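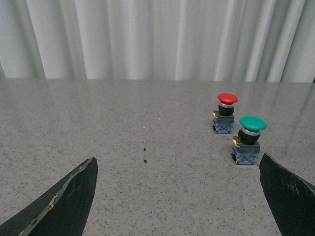

To: Toledo family list
From: Bonifacio Toledo
Date: 21/01/2025
Subject: Re: Grandma's letters and the Soler house

Adela wrote:
> I have gone through the first of the two boxes and there are
> more letters than I thought, 119 in that box alone. Most are
> from Grandma to her sister in Monton. Does anyone remember
> why she stopped writing after the move? Mom says there was a
> fight over the house. I was too young. Also, who wants the
> originals?

I remember some of it. I was nine when we left the house on Soler Street, and I shared the back bedroom with Grandma for the last year we were there. She wrote at night, sitting on the edge of the bed with a tray on her knees. She would read parts of the letters out loud under her breath, and I would lie there and pretend to be asleep.

There was a fight, but I don't think it was over the house. The way I heard it from Dad, her sister wanted her to come back and live in Monton after Grandpa died, and Grandma said no in a way that hurt. The house was sold the same April, so people put the two things together. She did keep writing for a while. I walked to the mailbox with her more than once after we moved to the apartment, number 301, and she let me drop the envelope in. Whether those letters were answered I can't say.

What I remember best is how quiet she got when the mail came. She would go through it standing up, put it on the shelf by the phone, and go back to whatever she was cooking. Mom would look at Dad and he would shake his head. I didn't understand it then. I had a brother I fought with every day and it was always over by supper.

If the second box has anything from after the move, I would like to see it before it gets passed on. Please check the backs of the envelopes too -- she used them for recipes and phone numbers.

As for the originals, I think they should stay together with one person. I don't need them here, and our basement gets damp. Copies are fine for me. Mom should be asked first, and she should be asked in person, since she won't read this.

I can drive over and help sort if you give me a few days' notice. I still have Dad's address book, which may help with some of the first names.

Bonifacio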